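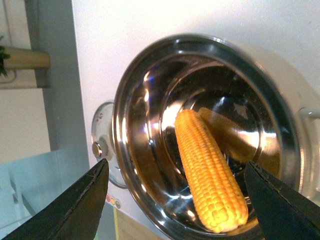 **Fonis is looking for 7 people to pick holes in a kitchen robot checklist**

Our draft has 35 rules for robots handling food and cookware. I doubt half of them would survive a real kitchen. "Grip securely" is no rule if two testers can't agree on what it means.

We want cooks, cleaners and inspectors who argue. You'll read the draft, watch test runs and mark whatever is vague. Two sessions in February, paid. No robot sales staff, please.

Write to the Fonis test desk by 30 January 2021.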